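1/ New preprint from us, so here comes the obligatory thread. Short version: we collected 2,241 demonstrations of people picking up small household clutter with a hand-held gripper, trained a policy on them, and learned that we had been wrong about which part was hard.

2/ The project is called Bilturo. I lost the vote on the name.

3/ Our assumption going in was that more homes would fix everything. New table, new light, new sofa in the background, and the policy would shrug it all off. So we went to 16 homes in Stornness and Drastdale and felt very thorough.

4/ The policy did shrug off the sofas. It handled homes it had never seen almost as well as the ones it trained on. Then we put two hair ties next to each other and it closed the fingers neatly on the strip of cloth between them.

5/ So, experiment two. Same number of demos, same homes, but we changed how the objects were laid out. In one set everything sits apart, like a museum case. In the other, things touch, overlap and generally behave like the stuff on your dresser.

6/ On touching objects, the policy trained on the museum set got 49 percent of its picks. Trained on the messy set, it got 2 out of every 3. Spaced-out objects: no difference we could measure. I had a whole paragraph drafted explaining the opposite.

7/ Thin soft loops are the worst category by a wide margin. Anything stiff is fine. I now have opinions on hair ties that I can't share at dinner.

8/ A layout from the messy set, as the gripper's own camera gets it:

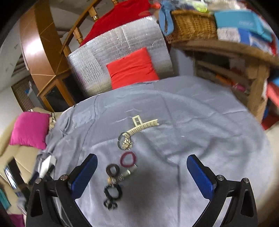 Hair clip touching a charm bangle, hair ties and a small metal tube farther down. Wrist view, Bilturo messy set.

9/ The wrist view is all the policy gets. No overhead camera, no depth, no list of what's on the table. We tried adding an overhead camera in August and it helped a little on the bangles and hurt on everything else. That's in the appendix, where I put things I don't understand.

10/ Caveats. One gripper shape. Flat surfaces only. Success means the object left the table and stayed in the fingers, so a pick that drags a second hair tie along still counts. Reviewer 2 will have thoughts on this and I will agree with them.

11/ Data and code go up once Bai, our storage server, finishes making the archive. It has been at 98 percent since lunch.

13/12/2020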